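Projects > Driving > Okau > README

Overview Install Data Card Results Changelog Contact

# Okau: when should the car look harder?

Hello! I'm Declan Pomare, and Okau is the small driving dataset I put together with Amanuel Gudeta while we were arguing about attention budgets. All of it is looking out through the windscreen of one car, in and between ordinary German towns.

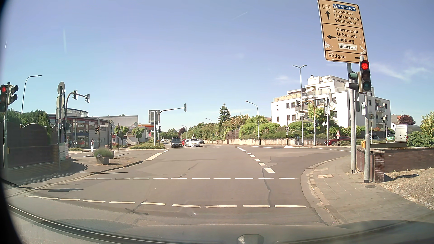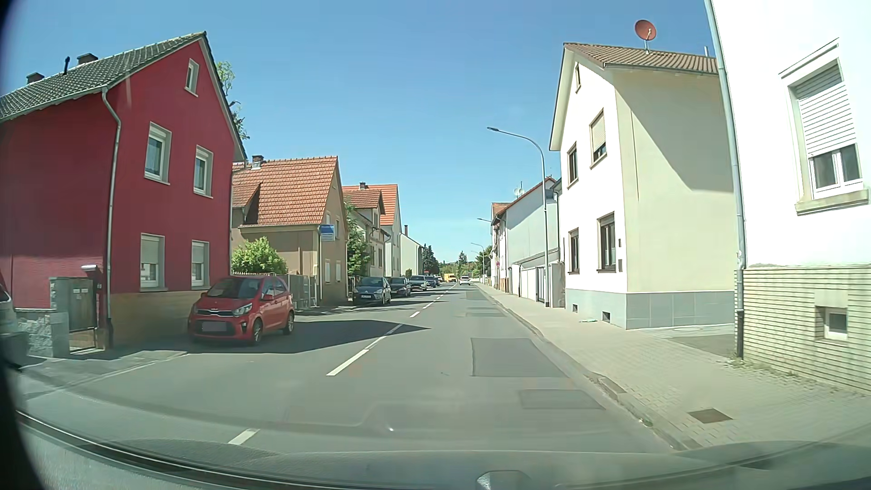
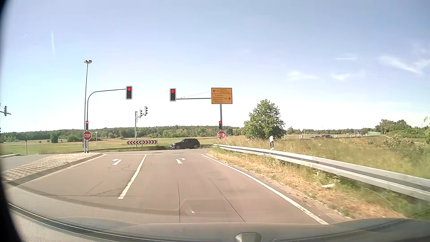
The idea is simple enough. A self-driving stack has only so much computing time, so we let a little network (we call it Zadden) decide how many image patches the big detector gets to see. Quiet road, fewer patches. Busy junction, the lot!

## What's in it

- 4000 stills, hand-labelled by the two of us
- 12 classes, mostly lights, arrows, signs and vehicles
- a "how busy is it" score for each still, which we argued over endlessly

Folders are split by drive, so please don't shuffle them together or your test score will look lovely and mean nothing. (I did this in April and was very pleased with myself for a whole afternoon.)

## Result so far

Zadden cuts detector time by 49 per cent against the McIver baseline, with a small drop on far-off signal heads. Parked cars are fine. Signs seen from behind still get called signs facing us, and I haven't fixed that yet.

Last edited February 3, 2021

Comments

witville_tom: Does the busy score change with speed, or just the picture?

Declan: Just the picture for now. Speed is on the list.

r.hale: Loader falls over on folder 2 for me, missing label file?

Amanuel: Yes, sorry, new upload tonight.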